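Werkstatt & Haushalt: Tipps aus Zodau
Zweiarmig am Küchentisch: Hausordnung für Roboter und Leute, die danebenstehen
Januar 2018
Lesezeit: eine Tasse Kaffee, bei langsamer Maschine zwei

Wer zwei Roboterarme an einen Tisch stellt, bekommt früher oder später Meinungen darüber, wie man es richtig macht. Unsere Regeln hängen in der Werkstatt neben dem Lichtschalter und sind vom vielen Anfassen schon etwas grau. Manche stammen aus dem Sicherheitsheft von Lundgren, die meisten aus Schaden. Für Normen im strengen Sinn fragt bitte jemanden mit Stempel.

1. Erst der Tisch, dann der Strom

Eine Stoffdecke ist besser als blankes Holz. Dosen rollen langsamer, Kartons rutschen weniger, und wenn doch etwas fällt, klingt es nicht gleich nach Totalschaden. Der Stoff muss straff liegen und an den Kanten festgeklemmt sein. Falten sind für einen Greifer das, was Legosteine für nackte Füße sind. Einfarbig oder fein meliert geht gut, Karos nehmen wir nur noch zum Picknick.

Vorn bleibt ein freier Streifen. Auf dem wird abgelegt, und zwar von der Maschine. Kaffeetassen, Brillen und das Handy, das man „nur kurz“ hingelegt hat, gehören aufs Regal. Wir haben dafür bei Gutetti ein ziemlich hässliches bestellt, das seinen Dienst tut.

2. Not-Halt in Griffweite

Griffweite heißt: mit der Hand, ohne Schritt. Der Taster liegt auf der Seite, auf der die Aufsicht steht, und wandert mit, wenn die Aufsicht wandert. Vor jeder Sitzung einmal drücken und schauen, ob beide Arme stehen bleiben. Wenn nur einer gehorcht, ist für diesen Tag Schluss, auch wenn der andere sich tadellos benommen hat.

Kabel und Rollen am Untergestell kommen gleich danach dran. Rollen feststellen, kurz dagegendrücken, fertig. Bodenmarkierungen erneuern, sobald man über ihren Verlauf diskutieren kann.

3. Eine Hand hält, die andere zieht

Beim Auspacken gilt dieselbe Regel wie bei Kindern und Überraschungseiern. Die Hand am Karton bleibt stehen, die Hand am Inhalt bewegt sich. Ziehen beide gleichzeitig, reißt die Lasche, und der Inhalt macht sich selbstständig. Wir fahren den Zug in Richtung der langen Kartonseite, langsam, mit einer Pause nach dem ersten Stück Weg.

Tuben greift man am besten am flachen Ende und mit wenig Kraft. Eine Tube mit Schraubverschluss verzeiht viel, eine mit Klappdeckel so gut wie nichts. Wer es nicht glaubt, darf hinterher den Stoff waschen (kalt einweichen, Minze geht erst beim zweiten Mal raus). Bei Kartons die Finger um den Körper legen und nicht auf die offene Seite drücken.

Geübt wird mit echter Ware aus der Drogerie. Leere Attrappen sind leichter und steifer, und die Maschine lernt daran vor allem, wie man Attrappen auspackt. 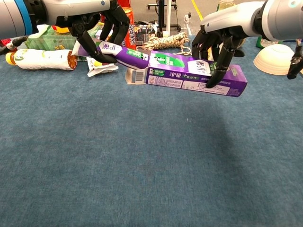
4. Was sonst noch auf dem Tisch liegen darf

Ein bisschen Durcheinander ist erwünscht. Auf einem leeren Tisch kann jeder greifen, und zu Hause hat ohnehin niemand einen. Runde Sachen legen wir nach außen, Hohes nach hinten, Schalen mit der Öffnung nach unten, dann sammelt sich auch nichts darin. Schnüre und Seile immer bündeln und in der Mitte umwickeln. Lose Enden kurz halten, die finden sonst garantiert ein Gelenk.

Nicht auf den Tisch gehören Messer, offene Flüssigkeiten, Spraydosen unter Druck und das gute Geschirr der Schwiegermutter. Glas nur mit Deckel und nur am Rand.

5. Wer darf hin?

Solange die Arme freigegeben sind, greift kein Mensch über die Tischkante. Auch nicht, um „nur schnell“ etwas geradezurücken. Gerade dieses Geraderücken füllt bei uns die meisten Seiten im Störungsbuch. Ärmel hoch, Haare zusammen, Schals an den Haken. Eine Person hat das Sagen, und wer das ist, wird vorher laut gesagt.

6. Buch führen

Unser Störungsbuch heißt Rendetti, nach dem Aufdruck auf dem alten Ordner. Seit Juli stehen 3.911 Auspackversuche darin, davon 3.117 ohne Eingriff von außen. Eingetragen wird sofort und mit Bleistift: Gegenstand, Seite der haltenden Hand, was schiefging. „Hat gesponnen“ zählt nicht als Fehlerbeschreibung.

Nach ungefähr 12 Durchgängen Pause machen, Fingerkuppen mit einem feuchten Tuch abwischen und auf Risse ansehen. Glatte Kuppen halten Karton noch, an Tuben rutschen sie ab. Ersatzkuppen gleich im Viererpack kaufen und trocken lagern, am besten in einer Dose, auf der nicht „Schrauben“ steht.

Ergänzungen bitte mit Bleistift an den Rand des Aushangs.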